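Plimia Carpet Tile Cleaner, 5 Liter Concentrate

Item 988
Sold by Dunleavy Floor Supply

Carpet tile was invented so that you could replace one square at a time. In practice you swap one square, discover what color the other squares used to be, and put the old one back. Plimia is for people who have reached that point and would like to clean the floor instead.

It is a low-foam concentrate for office and waiting room carpet: low pile, glued or loose-laid. It works on coffee, tea, printer toner, shoe polish and the gray lane that forms between the door and wherever the cookies are kept. It does not work on bleach spots, burns or regret. 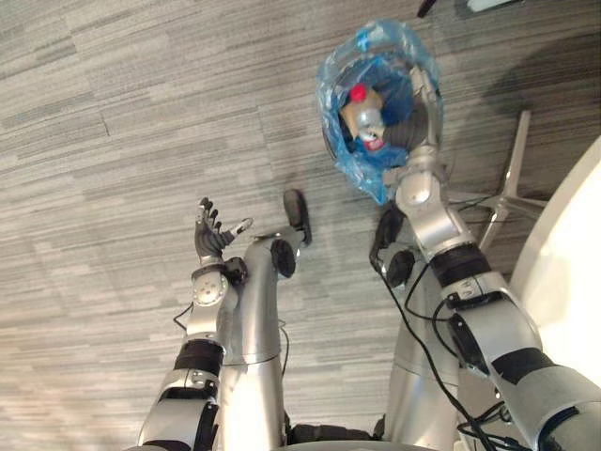
Low-pile carpet in striped grays.

How to use it

Vacuum first. Yes, properly. Mix 500 ml into a full 12 liter bucket, spray, leave it for the length of one dull phone call, then work it in with a soft brush or a rotary machine on the slow setting. Blot or extract. Keep people off until the pile feels dry to the back of your hand – a sign on the door helps, a chair across the door helps more.

Striped and streaked patterns hide a lot, so test a corner before deciding the floor is fine. Not for wool, sisal or anything your grandmother brought home rolled up on a ship.

Scent: faint citrus, gone by lunch. We also carry the unscented version (item 725), which smells like the citrus one after lunch.

Goes well with

Prillis soft brush, long handle
Prillis spot bottle, empty
Skurnumitz edge tool, for the strip along the baseboard that machines pretend not to see
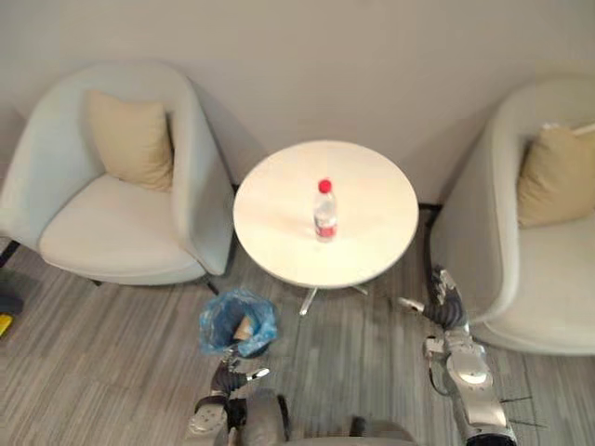
Benedikt Auer: Used it on our front office, where the tiles are older than the lease. The traffic lane is much lighter and the coffee ring by the copier is gone. I skipped the vacuuming and had to do the whole thing twice, so read the instructions. Would have liked a pour spout on the jug.

The spout is sold separately. We know. Ask for it at the counter or add it at checkout, and it ships in the same box.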